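Irnach Returns Desk: Garment Handling Recordings
README, kept by the returns team at Denport
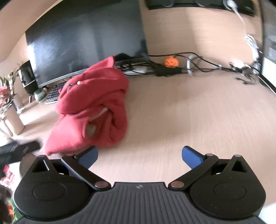
Before you download anything, we'd like to tell you a little about the people whose work is in these files. Returned clothing comes back to us crumpled, and for years our folders have shaken out each piece, looked it over and folded it again, all day long. Rorel, the arm we're getting in July, is meant to take over part of that, and it learns from recordings our own folders make with hand-held grippers.

What's inside
There are 700 recordings in the main set and 240 kept apart for testing. Soft items such as fleece are the hard ones, and they are all labeled "soft" in the notes file. Desks were left as people keep them, cables and flowers and all.

What changes for the folders
Nobody's hours go down. Folders who want to can move over to checking and mending, which many had been asking for (the mending bench has the good window!). Recording time counts as normal work time, with a break after every 10 garments, and anyone can have their recordings taken out, even after they've been shared.

Known gaps
Zippers are thin on the ground, and so are left-handed folders. We also have very little from the evening shift, when the light is different. The next version should bring us to 1,000 recordings.

Use
Please don't use these files to time or rank workers. For anything else, write to the Zeman office and we'll gladly talk it through with you.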